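Four Slippers and a Shelf: A Talk With the Collection Lead at Radolance

The first thing the collection lead at Radolance wanted to get straight was the word "teaching." People who come by the office use it all the time, and she would like them to stop.

"We record examples," she said. "A person drives the arms and does the task, and we save everything the cameras and joints report. Later somebody else trains a model on it. Whether it learned anything is a question for later."

Radolance is a small company that gathers demonstrations for other firms. Its current contract is with Vamau, which wants a household system that can tidy an entryway. That means shoes, mostly, and this month it means slippers on a low rack. The lead has run the collection floor for two years. Before that she scheduled deliveries for a furniture store, and she says the work has more in common than you'd expect.

I asked her to describe a normal day. An operator starts at 8:30, checks the cables and the wrist cameras, and reads the task card. The card gives a starting layout and a finish. One might say that both pairs should end up side by side with the toes facing out. The operator does it, stops the recording, changes the layout and goes again. A good operator on a good day gets through 30 usable episodes of a task like this one.
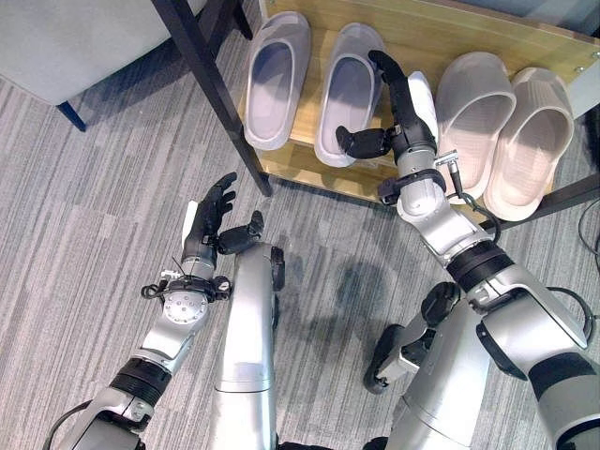 "The number sounds low until you try it," she said. "You have two hands in there with a lot of fingers, and you're looking through a camera. You think the heel is closer than it is. Everybody does, the first week."

What counts as usable is written down in a guide that runs to 16 pages. The slipper has to stay in at least one camera's view. The hand can't drag the rack. A fumble is allowed if the operator recovers from it, and she was firm on that point.

"Clients used to ask us to cut the fumbles. Vamau asked us to keep them, and I think Vamau is right. If the model only ever sees a clean grab, it has no idea what to do when a slipper slides off the front. So we keep it, and we put a tag on it."

The tags are typed in afterward by reviewers, using an annotation tool called Bidero. She has opinions about Bidero. It loads slowly and the undo key only goes back one step, but it shows all the camera views on the same timeline, and she hasn't found another that does that well. A reviewer marks where the reach begins, where contact is made and where the hand lets go. Two reviewers mark each episode separately, and if they disagree by more than half a second it goes to her.

"Most of the disagreements are about contact. From the head you can't see if the thumb is touching. You go to the wrist view and sometimes the thumb is fine, but now a piece of the hand is in front of the shoe."
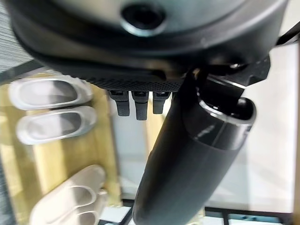 Nwankwo

That is the reason for saving more than one view, she told me, even though storage is the biggest bill after wages. An early batch for a different client was recorded from the head only. Almost 600 episodes were delivered, and the client sent them back with a polite note. Her team did the whole set over.

I asked if slippers were a hard object. She said they were a fair one. A soft upper gives when you pinch it and the sole doesn't, so the same slipper can be easy or miserable depending on where the fingers land. Color matters too. Vamau asked for pairs that were close in tone, because a system that can sort black from white may still mix up white and beige.

"We did a week with slippers that were nothing alike. The episodes were fine, but they didn't help with matching."

Operators work in blocks of 45 minutes and then trade off with a reviewer. She tried longer blocks and the last part of each one was poor. People stopped changing the layout much between episodes, and everything started to look the same. Now the task cards are shuffled by a script, and the operator sets things up the way the card says, even if the last one was nearly identical.

There are 5 operators at the moment and she would like two more. She doesn't look for a background in robotics. She asks people to thread a needle and then to tell her what went wrong while they were doing it.

The slipper work runs through August. After that the card changes to boots with laces, and the guide will need a new section, which she has started writing.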